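Robot Handling Lab - Week 4 Handout
Comparing grippers: what your numbers can and can't say
Instructor: Laurinda Garcia. Lab sessions: Rodrigo Abreu.

Read this before you write up the comparison. Last October I got a stack of reports declaring a winner between the Clunlow and the Mota fingers, and I didn't believe most of them.

The usual claim goes like this. Gripper A held the part in 60 trials, gripper B dropped it a few times, so A is better. Better at what? If the same person ran all of A first and all of B after lunch, you measured practice. If B's tips were worn, you measured wear. Vendors do this too, and their charts look nicer than yours.
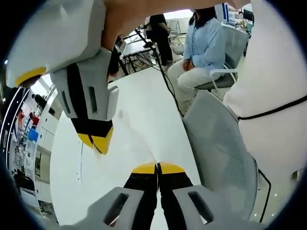
Tip geometry is where I would start, and where most reports say the least. "Two-finger parallel" covers a lot of different hardware. Look at the wedge tips on the lower gripper: they come nearly together and leave a narrow gap between them. Would a gap like that matter? For a foam block, I doubt it. For a sheet of paper it could be the whole result, and a report that never gives the closed gap can't tell me either way. Measure it before the first trial and again after the last one.

Hand-held and arm-mounted runs go in separate tables. A person corrects a bad approach without noticing - the arm won't. Clementina Barreto's group pooled the two in their first draft and got a lovely average that described neither.

Cables count as well. A cable that drags on the table pulls on the wrist, and your grip force log won't show it. Write down how it was routed.

Minimum for the write-up:
- 3 objects, at least one of them thin
- 2 operators, order swapped between them
- closed gap and tip condition, before and after
- every failed trial, including the ones you'd call "my fault"

About the Iltska controller: the manual says its force reading needs no calibration. I'd like to see that shown on our bench before anyone cites it. Afonso Bastos has the reference weights.

Drafts go to Rodrigo by 01/12/2023.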